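How to record a pick-and-place set with hand-held grippers
Skenlow Robotics Club – Project guides

This guide covers the recording half of the Gorkano project, from an empty table to a folder of episodes that the training group can use. It assumes you have done the club safety session and can log in to Cilum, our labeling page. If you are only joining for the training half, skip to the section on naming and read from there.

The task for this term is small packaged goods: pick up one item, move it, put it in or beside a box. You will work in pairs. One person handles the grippers, the other runs the laptop and resets the items. Swap every 29 episodes.

What you need

Two hand-held grippers, left and right
Both cables, plus the spare
The club laptop and its charger
A cardboard box with flaps that stay open
A mix of small wrapped items in different colors
Two or more cloths or blankets to use as the work surface
Painter's tape
The log sheet

Bring your own snacks for the items if you can. Sealed ones only. Anything that has been squeezed through a session goes in the club bin at the end and isn't eaten, even if the wrapper looks fine.

Step 1. Choose a surface

Last year's group recorded everything on the same white table. The arm learned the white table very well and did badly at the open house, where the table was brown. So this year every session uses a different surface, and at least one session in three should be done somewhere that is not a table: a bed, a rug, a couch cushion, a bench.

Soft surfaces are harder. The item sinks in a little and the fingers have to push into the fabric to get under it. Do your first session on something firm and move to soft ones when you are comfortable.

Stripes and patterns are fine. Very shiny plastic tablecloths are not, because the overhead lights show up in them as bright blobs that move when you move.

Step 2. Check the grippers

Squeeze and release each gripper a few times before you plug it in. The fingers should open all the way and close evenly. If one side sticks, look at the joint pins for fluff. Blanket fluff is the usual problem and it comes out with tweezers. Don't oil anything.

Look at the pads. They should sit flat against the fingers with no corner lifting. If a pad is loose, tell Archie Niven before you record with it. He keeps the replacements in the gray drawer and would like to be the one who takes them out.

Wipe each lens with the cloth in the case. A thumbprint is hard to see on the laptop preview and very easy to see in the files afterward.

Then plug in the cables and run the cable up your forearm, with a loop of tape at the wrist. Leave enough slack that you can reach across your body. If the cable pulls tight in the middle of a pick, you will jerk, and the jerk gets recorded along with everything else.

Step 3. Set up the items

Put the box toward the back of your work area with the open side where you can reach it. Scatter the items in front. Some should be alone, some should be touching, and one or two should be half under another. Don't line them up. People line things up without meaning to, so let your partner do the scattering while you look away.

Change the layout after every episode. A full reset is best, but moving three or four things is acceptable when you are short on time.

The box can move too. Turn it, slide it, swap it to the other side. Hạnh Giáp ran a whole Wednesday session with the box in one corner and had to mark it all as "fixed box" in Cilum, which means it can only be used for a small part of the training.

Step 4. Calibrate

Open the recorder on the laptop and choose New session. Hold both grippers still over the surface, fingers open, until the two bars turn green. Close both grippers fully, hold, then open them fully. The recorder saves the range for each hand.

Do this again after any break, after swapping operators, and any time a cable has been out. If the bars stay yellow, there isn't enough light. Turn on another lamp or move nearer to a window, and start the calibration over.

Step 5. Record an episode

One episode is one item, picked and placed. The order is:

Your partner presses Start and says "go."
Bring the gripper in from above or from the side, with the fingers open wider than you think you need.
Close on the item. Stop squeezing when it stops slipping.
Lift, pause for a moment, then move.
Place the item and open the fingers fully before you back away.
Your partner presses Stop.

Move at the speed you would use to set a full cup down. New operators nearly always go too fast. If your partner can't say out loud what you are doing while you do it, slow down.

Pillow packs need their own practice. They are the puffy kind with a crimp at each end and air inside, and they behave differently depending on where you take hold of them. Grip across the middle and the air moves to the ends, so the packet goes stiff and stays upright. Grip near one end and the other end flops. Record both. What you should avoid is gripping only the crimp, since the packet swings like a flag and the tracker loses it.

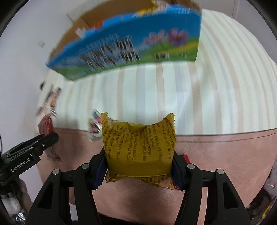 Flat packets are the opposite. The fingers can't get under them on a firm surface, so slide the packet until a corner lifts, or pinch a fold. On a blanket you can press down beside it and the edge will come up by itself. Try a few without recording until you find what works, then record that.

When you use both hands, let one finish before the other starts, at least for your first session. It is fine for the second hand to wait while holding something. After that you can try overlapping moves – one hand placing while the other picks – but log these as "two-hand" so that they go in the right folder.

What to do with mistakes

Keep them. If you drop an item, pick it up again in the same episode and finish. Recoveries are useful and we never have enough of them. Thoa Ngô went through last term's set and found 446 usable episodes, and only 5 of those had a drop and a second try in them. The arm dropped things regularly and had no idea what to do next.

Delete an episode only if:

a cable came out
your free hand went in to fix something
the item left the work area and you had to go and get it
someone bumped the operator

Write deleted episodes on the log sheet as well, with the cause.

Step 6. Name and upload

The folder name is your initials, your partner's initials, the surface and the session number, with underscores between them. For example, a first session by Lợi Tôn and Rasa Dambrauskienė on a blanket is LT_RD_blanket_1. No spaces, no accents, and nothing called "final."

Copy the folder to the club drive before you unplug the laptop. Check that the drive shows the same size as the laptop does. Then open Cilum, choose your folder, and fill in the surface, the kinds of item, the light (daylight, lamp or mixed) and whether any two-hand episodes are included. The tags are not case sensitive.

Watch at least 2 episodes from start to end before you log out. Pick one from early in the session and one from late. Operators get tired and their grip drops lower as the session goes on, and you will see it straight away when you put them side by side.

Common problems

The preview freezes but recording continues. Finish the episode, stop, and restart the recorder. The file is usually good.

One gripper is shown as missing. Swap the cable for the spare. If that fixes it, put a piece of tape on the bad cable and leave it in Archie's tray.

The fingers show as half open when they are shut. You calibrated without closing them all the way. Start a new session, because the range can't be changed afterward.

Wrist ache. Stop and swap early. The 29 is a maximum and you can change over whenever you like.

Putting things away

Grippers go back in the case with the fingers closed and the lens caps on. Coil the cables loosely. Flatten the box if it is torn, otherwise leave it on the shelf marked Dissanayake, next to the spare lamps. Shake the blanket out in the corridor and check it for small items before you fold it. Log sheets go in the red folder by the door. Sessions uploaded by the end of May go into the first training run, and anything after that waits for the second.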